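Sorting Arms at the Returns Floor: Questions and Answers for Staff

Last updated November 1, 2023

These are the questions that came up most at the shift meetings and in the comment box. If yours is missing, write to Seidu Opoku in floor operations or leave a note at the Forkden front desk.

What is changing?

Starting with the household goods line, robot arms will take over the first sort of returned items. An arm picks an item off the table and puts it in a tray. People will still open the boxes, check condition, decide on a grade and handle anything the arm passes over.

Which sites are included?

Forkden and Duvow. The Agyeman building stays on manual sorting. No decision has been made about it, and one won't be made before the first results are in.

How many arms are we getting?

Two at Forkden and two at Duvow.

Will anyone lose their job?

No positions are being cut as part of this project. Three first-sort positions at Forkden were already open when the project was approved, and those will not be filled. Everyone now on first sort moves to grading, repack or arm attendant. Your supervisor will go over the choices with you one on one.

Does my pay change?

Grading and arm attendant are both one step above first sort on the pay scale. Repack is the same step. Nobody moves down. The new rate starts on your first day in the new job, and training days are paid at your current rate.

What does an arm attendant do?

Keeps the input table supplied, swaps full trays, clears stops and logs what the arm missed. You will be on your feet for most of the shift, but there is much less reaching and bending than on first sort. Attendants rotate to grading halfway through the shift.

Do I need computer skills?

You need to be able to use a touch screen. The attendant screen has a stop log, a tray count and a call button for maintenance. If you can use the time clock, you can use this.

How long is the training?

Two days. The first day is in the classroom and the second is on the floor with a trainer. If you want a repeat of the floor day, ask for it. It will not go in your file.

What happens if I get too close to the arm?

The work area is marked on the floor with yellow tape. Stay outside the tape while the arm is running. If you have to reach in, press stop first and wait for the status light to change. Do not count on the arm to notice you.

Can I stop it on my own?

Yes. Anyone can, including temps and visitors. You do not need a supervisor's okay, and you will not be written up for a stop that turns out not to be needed. Restarting is different: only a trained attendant or maintenance can do that.

Will the arm be used to track how fast I work?

The system records its own picks and stops. It does not record who is at the table. Grading rates will be looked at again in June, once there is enough data to see what a normal day is like, and shift representatives will be in that meeting.

How does the arm learn what to pick up?

Most of the preparation is done in simulation. Stasora, the company supplying the software, builds rooms and tables on the computer, puts mixed household items in them and runs the picks there before anything is tried on our floor. Tae-yang Cheon ran 3898 simulated picks for the household goods line and went over the failures with our graders.

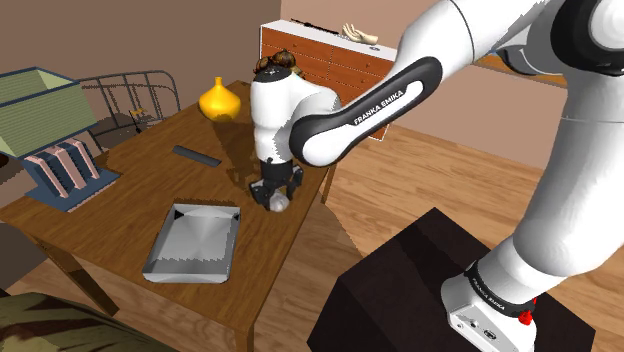 Simulated pick: the gripper over a small white item, with a metal tray at the front of the table.

Why do the simulated tables look nothing like ours?

The software is tested on different furniture and backgrounds so it doesn't depend on one setup. Our own tables were added in the last round.

What can't it handle?

Clothing, bedding, anything in a loose bag and anything broken. Those go straight to grading by hand. If you see broken glass or ceramic on the input table, press stop and clear it with the brush and pan, never with your hands.

What if the arm goes down for a whole shift?

First sort goes back to manual for that shift. The old benches are being kept at both sites. If you are moved back to first sort to cover, you keep your new rate.

Who do I talk to about a medical restriction?

Your supervisor or the HR office, same as now. Restrictions already on file carry over to your new job.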